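Kudo Laundry Room Guide
Section 4: Unloading the dryer and catching stains before they set for good

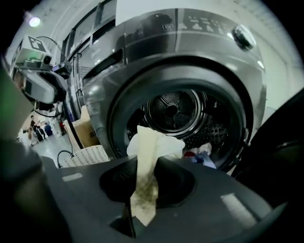
Figure 4-1. Off-white cloth at the dryer door, stain on the lower half. Colored items still in the drum.

Welcome to the best part of laundry day! Sections 1 to 3 got your sorting, washing and loading squared away, and now you get the payoff. Unloading sounds like the step that needs no instructions, but a few small habits here will save you a surprising amount of rewashing, and they'll keep your whites looking good for years.

The stain check matters most with kitchen cloths, napkins and anything pale. Cream and off-white fabrics show every bit of old grease, grass and garden dirt, and a mark like the one in Figure 4-1 deserves its own treatment before the cloth goes anywhere near your clean stack.

4.1 Before you open the door

1. Check that the cycle has ended and the drum has stopped turning.
2. Turn the control knob to Off. On models without an Off position, wait for the end-of-cycle signal.
3. Clear a surface for folding. A bed, a table or the top of the Rilum folding shelf all work well.
4. Set out two baskets, one for clean items and one for items going back for treatment. The two-basket setup is my favorite thing in this whole guide, so please try it at least once!

CAUTION: Zippers, snaps and metal buttons can be very hot right after a cycle. Let the load rest for 8 minutes before handling work clothes or jeans.

4.2 Taking the load out

1. Open the door all the way, until it stays open by itself.
2. Take hold of one item near the front and draw it toward you. If it brings half the load along, stop and untangle it inside the drum.
3. Bring pale items out first, one at a time, and let each one hang open for a moment so you can see both halves.
4. Look it over under good light. Turn it around and look again (stains love the side you didn't check).
5. Clean items go in the first basket. Anything marked goes in the second.
6. Carry on with the colored items. Reds and blues hide stains better, so run your hand over collars, cuffs and hems and feel for stiff spots.
7. Reach in and feel along the bottom of the drum and behind the door rim. Socks and washcloths like to cling there.
8. Spin the drum by hand a half turn and look once more.

NOTE: Do not pull hard on a cloth that is caught on the rim. Ease it free with your other hand. Thin cotton tears quickly at the hem.

4.3 Treating a stained cloth

Heat makes most stains more stubborn, but don't give up on a cloth just because it has been through the dryer. Plenty of them come back beautifully!

1. Shake the cloth out and lay it flat, stained side up.
2. Brush off anything dry and loose with a soft brush.
3. Wet the stained part with cool water.
4. Work in a little plain liquid laundry soap with your fingers, from the outside of the mark toward the middle. Leave it for 15 minutes.
5. Rinse. For a greenish or brown mark that is still there, fill a basin with 1000 ml of warm water, add oxygen-type stain remover in the amount given on its package, and soak overnight.
6. Wash on the warmest setting the care label allows.
7. Hang the cloth to dry and check it in daylight. Repeat steps 3 to 6 if you can still see the mark. Only put it back in the dryer once it is clear.

CAUTION: Never put a cloth with cooking oil, solvent or fuel on it in the dryer, even after washing, if you can still smell the oil. It can catch fire. Never mix stain remover with chlorine bleach.

4.4 After unloading

1. Pull out the lint screen and clear it with your fingertips. Do this every single load.
2. Wipe the rim of the door opening with a damp cloth.
3. Look at the holes in the back of the drum. If lint has gathered there, lift it off with a dry cloth once the drum is cool.
4. Leave the door open a little while to air out the drum.

NOTE: If a stain has rubbed off inside the drum, unplug the dryer, wipe the spot with warm soapy water, and wipe again with plain water. Then run a few old rags on low before your next load of whites.

Go to Section 5 for folding, including the three-fold method for kitchen cloths and the trick for fitted sheets.

Section 4 text: Vitória Antunes. Revised 10 April 2019.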